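Budget for a first arm: simulate everything first, or buy hardware now?

Posted in Planning & Purchasing

Hi all! Long-time reader, first time asking. I run the after-hours robotics club at Trekinton, which is a makerspace with a decent wood shop, two 3D printers and (until now) zero robots. We finally have a small pot of equipment money and I want to spend it well.

The goal is counter-height tidying. Pick up a bottle, put it down where you meant to, move a mug without knocking it over, that sort of thing. I'd love for members to be able to take a project from "I've never touched a gripper" to "my code moved a real object" over a winter.

What I have to work with right now is $700 for this round. I know that doesn't buy a research arm, not even close. A bigger request goes in this May, and I'd like to walk in with a plan that makes sense and not a wish list. So my thinking is to use the first round on a simulation setup, let people learn on that, and then ask for the hardware once we know what we need.

Things I can't figure out:

Is one good graphics card in a shared desktop enough, or will everybody be stuck waiting for it?

Do the skills carry over, or do people learn a bunch of simulator habits and then start over on the real thing?

And if we go to hardware later, what besides the arm itself should be on the request? I keep finding new line items. The gripper alone has turned into an evening of reading.

Any experience welcome, especially from other clubs. Thanks so much!

trekinton_after_hours

Naveed Janjua

Oh, I love this plan, and yes, please do the simulation round first! We went the same way at Bokasa and I'd do it again tomorrow.

To your first one: a shared desktop is fine for a club your size as long as you separate writing code from running it. Our members write on their own laptops (old ones, mostly) and only need the big machine when they want to run a batch of attempts or render camera views. We bought a used workstation for $433 and put the leftover money into memory and a second drive. The drive was the better purchase of the two. Recorded runs with images pile up so fast, and we filled the original one in no time.

Choose your practice task before you choose your parts, though. It changes the shopping list more than any spec sheet will. Ours is a small bottle on a kitchen counter, with the usual clutter left out on purpose, and it has taught us an amazing amount for something that sounds so dull.

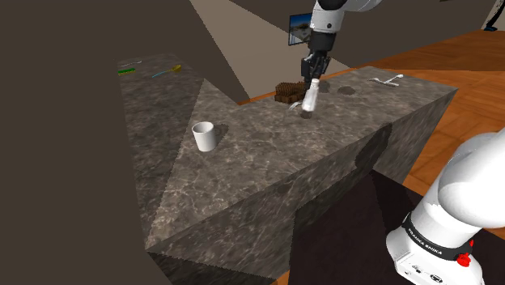 Once you've got a task like that running, you start asking very practical questions, and every one of them is a budget question in disguise. How wide does the gripper need to open? A slim bottle is easy with two fingers, but a mug is wider, so either you open wider or you grab it by the rim. Do you need to reach the back of the counter? Then you care about arm length and where the base gets mounted, and the mounting stand is its own line. We moved the base around in software for three whole meetings before we settled on a spot, and it cost us nothing but pizza. Imagine doing that with bolts!

Setting things down upright was the part that surprised me. Picking up went well pretty early. Putting a narrow bottle back on its own bottom, without letting go too high or pushing it into the counter, took much longer. If that matters for your projects, look hard at whether the real arm can sense contact or at least limit its force, and plan to pay more for it. I wouldn't have known to ask if we'd started from a catalog.

Do the skills carry over? Mostly, yes. Coordinate frames, planning a path around stuff, writing code that checks whether a grasp worked before moving on, all of that came straight across. Friction did not. Shiny things did not either, at least for our camera. Leave time in the schedule for a bumpy first month on hardware and tell your members in advance so they don't get discouraged.

For the May request, these are the lines I'd put on it besides the arm:

Gripper, plus spare fingertips or pads
Stand or table that won't wobble
Camera and a mount for it
Emergency stop, placed where a person can reach it without leaning over the arm
Power and network run to the spot
Shipping, which can be painful for anything heavy
A small yearly amount for broken things

We forgot the stand. The arm sat in its box while we saved up another $496 for a proper one, and that was a long wait with the thing right there in the closet!

If you want, message me and I'll send our spreadsheet. It's messy but all the formulas work. We're online most Tuesday evenings too if you'd like to watch a session over a call.

valham_pete

Used arm. Check the controller comes with it and the cables too. Ask if the software license transfers. Some don't.

BalochWorkshop

Agree with most of what Naveed wrote, but I'd push a little on timing. We did simulation only for a full year at Baloch and lost a lot of people by the end. Not everyone gets excited by a screen. If there's any way to get a cheap hobby arm in the room, even a wobbly desktop one that can barely lift a marker, do it, and let it run alongside. It won't teach precision, but it moves and it makes noise and people walk over to see what's going on. Ours got more sign-ups in a single open evening than the simulator did all spring.

Money-wise you could probably do both out of this round if somebody already has a desktop you can borrow. Check what graphics card it has before you promise anything. Some simulators are happy on a modest one if you turn the rendering down, and some won't even install. Try the exact version you want on the exact machine.

One more for your list: floor space. Get out the tape and mark the full reach of the arm, then the area where people should stay back, then a spot for whoever is operating it. When we did that we had to move a bench and a shelf, and the shelf was screwed to the wall. Much easier to sort out before you're waiting on a delivery.

Also get a written quote and ask how long it's good for. Ours ran out before our money was approved and the new one was higher.

trekinton_after_hours

Wow, thank you all! Naveed, messaging you tonight about that spreadsheet, and the stand is going on the request right now. I hadn't even thought about fingertips wearing out.

Baloch, I asked around and one of our members has a desktop with a pretty good card that she barely uses, so doing both might really happen. I'll test the install on it before I get anyone's hopes up. And there is tape on the floor already. We're going to have to move the drill press.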